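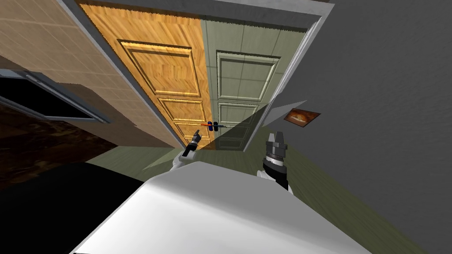 Head camera view from a door episode in the simulator, left gripper pointing toward the handle.

I've spent most of November on doors. The question was whether a policy trained only in simulation learns to open them better if every episode gets a different look, or if we should put the effort into varying the handle and hinge instead. We had been doing a bit of both without measuring either.

The set-up is plain enough. Flosix, our scene generator, picks a door, a handle, wall and floor textures and a starting pose for the robot. It will happily put an orange-brown panelled door beside a pale green one with faint tile lines across it. The colours don't have to make sense together. The starting pose gets some tilt as well, so the room can come out well off level in the head camera.

I trained 3 policies on 2,000 episodes each. The first had varied textures and a fixed handle and hinge. The second had one set of textures, with handle height, lever length, hinge friction and closing force all varied. The third had everything varied. Each one was then run on the same 656 held-out doors, none of them used in training.

The texture-only policy was the weakest. It reached the handle quite reliably, then pushed down with the same motion every time and slipped off the longer levers. The physics-only policy was better once it had hold of the handle, but it often missed on the way in when the wall behind was a similar colour to the door. The mixed policy came out ahead on both counts, though it needed longer to train before it passed the other two.

What surprised me was the camera tilt. I had left it on for all three runs, mostly out of laziness. When I turned it off and retrained the mixed policy, the reach got noticeably worse on held-out doors — even the ones viewed from level. I don't have a good explanation yet. I'd like to repeat it with 7 seeds before I say much more.

The runs are logged under Firari if you're in the group and want to look. Double doors are still a mess. The policy sometimes goes for the wrong leaf and pulls at the join, and I haven't decided whether to fix that in the reward or in the episode mix.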